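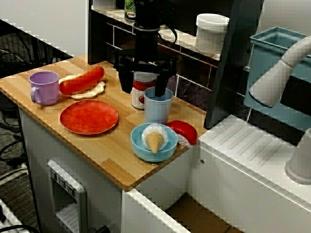

Tamara Iordache asks whether the first coat of oil can go on the same day the countertop is installed. It can, provided the surface has been sanded and the sealant at the wall has skinned over. The steps in this section assume that both are done.

4. Finishing and care of wood countertops

4.1 Before you start

Toremport solid wood tops ship with a light transport oil only. Transport oil does not protect against standing water. Apply Tatix Hard Oil before the kitchen is put into normal use.

You will need:
Tatix Hard Oil, 1 can
Sandpaper, 180 and 240 grit
Lint-free cotton cloths
Nitrile gloves
Masking tape

Keep the room ventilated and above 60°F until the last coat has cured.

4.2 Applying the oil

1. Clear the countertop and mask the edge of the sink and any wall tile.
2. Sand along the grain with 180 grit, then with 240 grit. Do not sand across the seams.
3. Vacuum the surface and wipe it with a barely damp cloth. Let it dry for 2 hours.
4. Stir the oil. Do not shake the can.
5. Pour a small amount onto a cloth and spread it in the direction of the grain. Coat the end grain and the inside of the sink cutout twice.
6. Wait 11 minutes, then wipe off all oil that has not soaked in. Oil left standing turns sticky and has to be sanded away.
7. Leave the surface overnight.
8. Repeat steps 5 to 7 for the second coat. A third coat is recommended within arm's reach of the sink.

CAUTION: Cloths soaked in oil can catch fire on their own. Lay them flat outdoors to dry, or store them under water in a closed metal container.

NOTE: The Plendmont series has wider planks and takes up more oil on the first coat. One can covers 27 square feet on Plendmont tops and 52 square feet on Lungu tops – both figures are for a single coat.

4.3 Curing

Light use is possible the day after the last coat. Do not wet-clean the surface or leave rubber mats, wet cups or metal cans on it during the first week.

4.4 Routine care

Wipe up spills when they happen. Clean with a cloth wrung out in mild dish soap solution and dry along the grain. Do not use scouring pads, bleach or steam cleaners. Set hot pans on a trivet.

To check the finish, place a few drops of water near the sink. If they darken the wood within a few minutes, apply one maintenance coat as described in steps 5 to 7.

4.5 Removing marks

Water rings: sand lightly with 240 grit, extending a hand's width past the mark, and re-oil the area.
Black spots: these come from iron in contact with wet wood. Treat with oxalic acid cleaner before sanding – follow the instructions on the package and wear gloves.
Small dents: see section 6.2.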